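2022-10-28, bench notes, Clarden cell

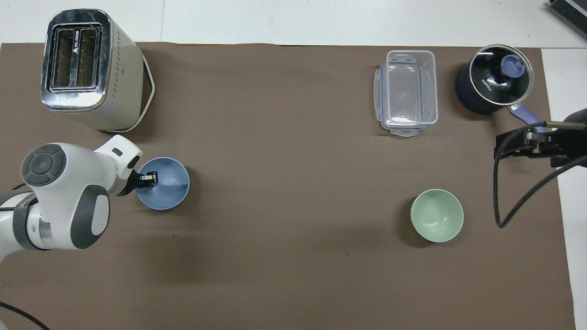 Tumberg Manipulation Group / Kitchen Tasks

Went over the bench rules with Peadar Geraghty before the bowl runs. As agreed:

Toaster stays unplugged at the wall for all arm work. Lid on the saucepan before either arm is enabled.

Gripper force limit 14 N for bowls, no overrides. Blue bowl is taken by the rim.

Slack in the right arm cable has to clear the green bowl through the full reach. Check by hand at low speed first.

Hands off the mat while enabled. Stop button within reach of whoever is logging.

Log numbering picks up at 834. Still need Hondow to send the revised stop-test sheet.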